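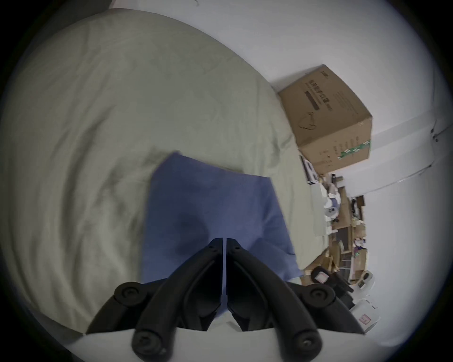
Rechercher dans le manuel OK

Chapitre 19
L'entretien du linge de lit et le rangement de la chambre

Par Hiwot Lemma et Ottilie Tanner
Mis à jour : octobre

Le présent chapitre traite de la remise en ordre d'une chambre occupée, depuis le tri des textiles jusqu'au dégagement du sol. Il suppose acquises les notions de fibre, d'armure et de grammage exposées au chapitre précédent (p. 418).

On appelle linge plat l'ensemble des pièces sans couture de forme : draps, taies, serviettes, carrés d'essuyage. Un drap froissé n'est pas nécessairement un drap sale. L'élève apprendra à distinguer le pli d'usage, que la main efface en tirant le tissu vers les angles du matelas, du pli de séchage, qui exige un repassage.

L'ordre des opérations est constant. Les petites pièces posées sur le lit sont retirées et pliées en premier. Le drap est ensuite tendu, puis bordé du côté du mur avant de l'être du côté libre. Le sol est traité en dernier ; les cartons y sont vidés ou fermés, puis regroupés le long d'une paroi.

La méthode de pliage dite Amach, en usage dans plusieurs internats, fait l'objet de la section 2. Les exercices pratiques figurent à la page 426.

Termes à connaître : linge plat, border, pli d'usage, pli de séchage, lisière.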